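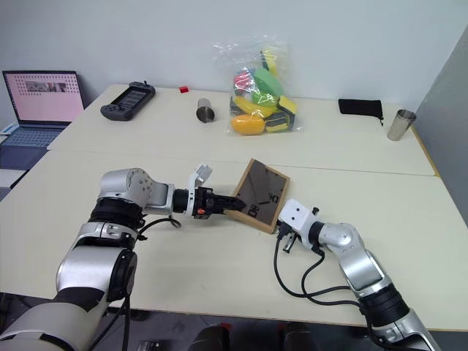

Last changed: July, to correct the sign of the garage clock's offset in the second half

Drift in cheap quartz wall clocks

The clocks in our house never agree. I used to correct whichever one was annoying me and leave the rest. After the fall time change I set all three at once and started writing down how far off they were, mostly to find out whether the garage clock was defective or merely cold.

The three are a Sundine in the kitchen, a Rallis in the hall and an Itar in the detached garage. All of them run on a single AA cell. None cost enough to be worth repairing. Each has the same kind of sealed plastic movement on the back, a square box with a battery bay and a thumbwheel, and I would not be surprised if two of the three came from the same factory.

Method

The reference was my desktop computer, which is synchronized over the network and is good to a small fraction of a second, far better than I can read a clock face. I stand in front of the clock with my phone showing a seconds display checked against the computer, wait for the second hand to reach 12, and note what the phone says. All three clocks have a stepping second hand, so the reading is limited by my reaction time. Repeated tries on the same evening scatter by about a quarter of a second. For a single day's rate that is terrible. Over a month it hardly matters.

I ended up with 772 readings over 285 days. I aimed for one per clock per evening and missed plenty, mainly in the garage when it was raining. Gaps are harmless here because the quantity of interest is the accumulated offset. A missed night loses nothing as long as the clock was left alone.

What the crystal does

A quartz wall clock counts the vibrations of a small tuning fork crystal running at 32,768 Hz. Divide that by two fifteen times and you get one pulse per second, which drives a tiny stepping motor. Everything downstream of the crystal is counting, and counting does not drift. The error is all in the oscillator.

There are two main parts to it. The first is a fixed offset. Crystals are cut and trimmed to a tolerance, often 20 parts per million, and the capacitance of the circuit around them pulls the frequency a bit further. One part per million is 0.0864 seconds per day, so a clock that is out by 10 ppm gains or loses a little under a second a day. People call that a good clock and they are right.

The second part is temperature. Tuning fork crystals have a parabolic response. They run fastest at a turnover point near 25 C and slow down on either side of it, by roughly 0.034 ppm times the square of the distance in degrees. Near room temperature the curve is flat and you can ignore it. At 5 C you are 20 degrees away, the square is 400, and the clock has lost 13.6 ppm relative to its best rate. That comes to 1.2 seconds a day.

Note that cold and heat both make it slow. A garage that freezes in winter and bakes in summer does not average out. I had assumed for years that it would.

Results

The kitchen Sundine gained 0.4 seconds a day and barely wavered. By the end it was just under two minutes fast. The plot of offset against time is so close to a straight line that I stopped updating it.

The hall Rallis lost 0.1 seconds a day, which I attribute to luck in the trimming. I would not expect a second one off the same shelf to match it.

The garage Itar was the interesting one. In mild weather it kept pace with the hall clock. From the first hard frost the curve bent downward, and during the coldest stretch it was losing a bit more than a second a day. In spring it straightened out again. I had a cheap logging thermometer on the shelf next to it, so I ran the daily averages through the parabola and added a constant for the trim error. The predicted offset stayed within four seconds of the measured one all winter. So the clock is fine. It is cold.

One thing I got wrong on the first pass was averaging the temperature before squaring it. If the garage swings between 0 and 10 C over a day, the mean is 5, but the mean of the squares is larger than the square of the mean, and the clock cares about the former. The logger stores a value every 60 seconds, so I went back and summed over the individual samples. The fit improved slightly. In a room with a heater on a timer the difference would be larger.

Batteries

I expected the rate to shift as the cell ran down, and it did not to any extent I could measure. The oscillator is fairly insensitive to supply voltage over the useful range. What fails is the motor. Late in the battery's life the pulse no longer has enough energy to advance the rotor every time, and the second hand twitches in place, usually on the way up from 9 to 12 where it is lifting its own weight. At that stage the clock loses minutes in an evening - no subtle drift about it - and the log is over until you change the cell.

The Itar did this once, in January. Alkaline cells have higher internal resistance when cold, so it is likely the same cell would have carried on for a while indoors. I replaced it with a lithium AA. Those start at a somewhat higher voltage than alkaline. I have read warnings about that in cheap movements but have had no trouble so far. The offset was carried forward by setting the hands to match the last logged value, with an uncertainty of perhaps a second.

Comments by mail

Pantelis Karagiannis wrote to ask why I did not buy radio-controlled movements and be done with it. I have one, a Plullemix, on a bedroom shelf. It picks up the signal on perhaps one night in three and in between it is an ordinary quartz clock with ordinary drift. It also spins its hands at odd hours when it decides to resynchronize. It was left out of the log for obvious reasons.

Myroslav Zinchenko suggested opening the movements and looking for a trimmer capacitor. Older ones do have them. I opened a spare and found the crystal soldered to a board with the chip under a blob of black epoxy and nothing to adjust. You could add a few picofarads across the crystal to slow down a fast clock, and the kitchen one would be a candidate. A correction of 4 or 5 ppm is plausible that way. I have not tried it, as the kitchen clock gets reset twice a year anyway and two minutes fast is where my wife prefers it.

The raw log is a text file with one line per reading. I can send it if you write. The garage thermometer data is much bigger and has a gap in February when I forgot to empty the memory.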